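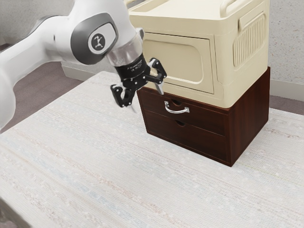

Simulated trials and the Calvo checklist: a grumble

The Calvo checklist for testing household robots is out for comment again, and the new draft lets a maker count simulated trials towards its pass mark. Members at Fanmont and Jestberg have asked where we stand. Speaking for myself, I don't like it much.

Take drawers. The draft asks for 300 opening trials on "typical domestic furniture" and says they may be run "in a suitable simulator". Suitable according to whom? A simulated drawer slides the way somebody typed it in. The one in my kitchen sticks every March and has a handle with a loose screw. If the friction values aren't printed next to the score, I can't tell whether the arm is good at drawers or the drawer was set up to be easy.

Hubert Baran, who sat in on the drafting, told me I was being unfair. A simulator can run 3,000 trials overnight, he says, and it catches silly faults before anyone's fingers are near the gripper. Fine. I'd want that done as well. My quarrel is with clause 2, where a simulated pass and a real one go into the same column and come out as a single percentage.

Araceli Vallejo at Ciltthorpe has suggested wording I could live with:

Report simulated and physical trials separately.
State the friction, mass and handle shape used for each piece of furniture.
Say what counts as "open". A drawer that has moved by a finger's width should not score.
Keep the failed runs and hand them over on request.

The last one will be fought over. We asked for failed runs when the first draft went round and got two replies, both saying the files were too large to send. I have my doubts.

There is also nothing in the draft on who checks the simulator when it is updated halfway through a test. I raised it and was told it would be "covered in guidance". The guidance has not been written.

Comments on the draft can be sent through the Ciltthorpe office. Please quote the clause number.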